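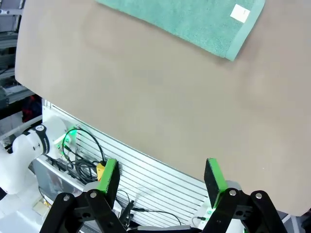

Vikau是一套面向双臂操作的开源软件,主要处理可变形物体,毛巾、抹布、枕套之类,功能涵盖感知、抓取点规划和夹爪控制。项目由Arnulfo Cabrera与Lizeth Bermúdez在Clekitcombe发起,最初的目标是“把一条毛巾叠好”,这个目标至今保留在路线图的第一行。腕部相机的视角是整套系统的主要输入,画面下方永远横着自己的两根黑色手指,指尖垫内侧与顶部镶着亮绿色的边,感知模块因此必须先学会一件事:绿边是自己,青绿色的毛巾才是工作。早期版本在这一点上颇为谦虚,时常把两者归为一类,然后规划出一条让夹爪去夹自己指尖的轨迹。

名称

“Vikau”一词的来历有两种说法。Cabrera称其为随手敲出的目录名,Bermúdez则坚持它是某个缩写,但未能提供展开形式。项目文档两说并存。

历史

项目的前身是一组名为Skuden的脚本,只做夹爪开合与日志记录。Skuden没有测试,注释以感叹号为主,其中一个等待函数将延时写死为20秒,用途不明,删去后抓取程序无法启动。该函数后来原样迁入Vikau,改名为“稳定期”。

五月的一次重构把感知与控制拆成独立进程,此后任何一方崩溃都不再连累另一方,代价是控制进程有时要过很久才发现自己已经没有眼睛了。为此加入了心跳检测。心跳检测自身的崩溃问题列在待办事项中。

架构

Vikau分为四个模块,彼此以消息通信。

感知模块对腕部图像做分割,输出布料轮廓、边缘和疑似角点。毛巾的织边与毛圈面纹理差异明显,织边因而被当作判断朝向的主要依据。缝在角附近的白色小标签曾长期被识别为角点,置信度还高于真正的角。现行版本为标签单设一类,下游模块收到后的处理方式是忽略。折叠状态下的毛巾仍是难点:对折后的折线与真正的边在单帧图像里十分相似,分类器在两者之间的犹豫会如实写入日志。

自身遮罩模块根据关节读数和手眼标定结果,把夹爪投影到图像上并扣除。标定准确时效果良好。标定有偏差时,残留的一道绿边会被当作一件极窄的织物,规划模块对它表现出不成比例的兴趣。维护者建议在每次更换指尖垫之后重新标定,这条建议在文档中出现了5次。

规划模块接收候选抓取点,按可达性、碰撞余量和预期布料形变打分。形变模型采用简化的质点弹簧网格,Bermúdez在设计说明中把它形容为“一张受过良好教育的渔网”。网格对薄布尚可,对毛圈织物则偏于乐观,预测的垂坠形状通常比实物体面。规划超时后模块返回上一次的最佳解,若没有上一次,则返回错误码54。该错误码的官方释义为“无可奈何”。

控制模块负责轨迹跟踪和夹持力调节。两臂共用一个时钟,指令带时间戳,过期即弃。夹爪闭合采用力与位置混合控制,指尖接触桌面时切换为柔顺模式,以便沿桌面滑入布料下方。柔顺模式的参数由Cabrera手工整定,他拒绝说明方法,只在提交记录里写了“感觉对了”。

工具链

随附的回放工具Wu可以按时间轴同步显示腕部图像、关节曲线和规划器的中间结果,是整个项目中用户评价最高的部分,也是唯一与叠毛巾无关的部分。不少实验室只安装Wu。Wu支持在回放中修改感知参数并重新运行规划,借此可以确认某次失败究竟该归咎于哪个模块。按照惯例,第一轮讨论归咎于标定,第二轮归咎于线缆。

配置文件使用分层格式,后加载者覆盖先加载者,最多允许8层。层数上限系在一次事故后设定,当时没有任何参与者说得清夹持力的数值来自哪个文件。

局限与批评

常见批评集中在三点。其一,单帧感知无法可靠区分一层布与多层布,系统有时会极其平稳地提起整叠毛巾,并报告成功。其二,成功判定依赖轮廓与模板的重合度,揉成近似矩形的毛巾也可能通过。其三,系统默认桌面为单一颜色的哑光平面,在花纹桌布上性能明显下降。维护者对第三点的答复是请撤掉桌布。

也有用户指出,文档中“实时”一词的用法过于宽泛。相关讨论串尚未关闭,最后一条回复为“正在实时处理”。

版本

当前稳定版发布于2024年8月7日(星期三),主要变更包括重写自身遮罩、为标签类增加训练数据,以及将“稳定期”改为可配置项,默认值不变。枕套支持仍标记为实验性质。床笠不在支持范围内,相关请求会被自动回复并归档。

参见

手眼标定
可变形物体操作
混合力位控制
Skuden(已停止维护)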